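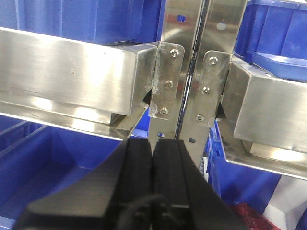
Vol. 2, p. 9

Friday, late. Stayed on after the others to finish the shelf and tray work. Katherine asked me at lunch whether a machine can put things away yet, the way a person does at home or in a stockroom. I said some things, on some days. She wanted a yes or a no.

The blue bins are the hard part for me. Steel uprights between them, a lip under each beam, and the fingers have to get past all of it. A new hire at Cullgate learns that in one morning. Cristian thinks we need 1,000 more tries at the shelf before we judge it. I would be happy with 500 good ones.
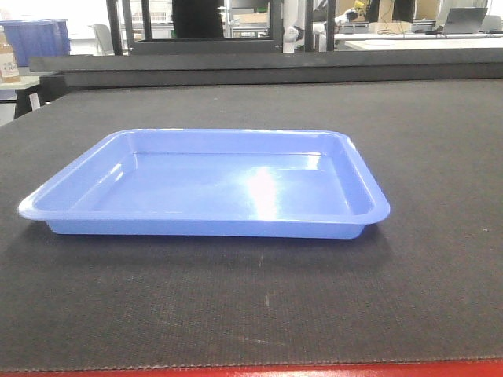 Clearing a table should be easier. One shallow tray, a flat mat, good light. Still, the shine on the plastic worries me, and so does the rim. My mother clears her kitchen while talking on the phone and never looks down.

Aroha wants to move on to folding towels in April. I told her I'd rather get trays right first. She wrote it on the list anyway.
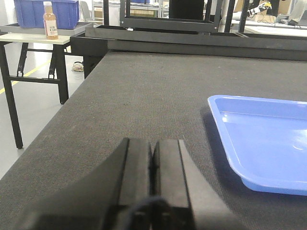 I don't expect to have one of these in my own kitchen soon. A shop floor like Umholm, maybe, if someone stays close by. Rocío disagrees and gives it 2 years. Need to call her Monday about the bin sizes and ask for the spare tray back.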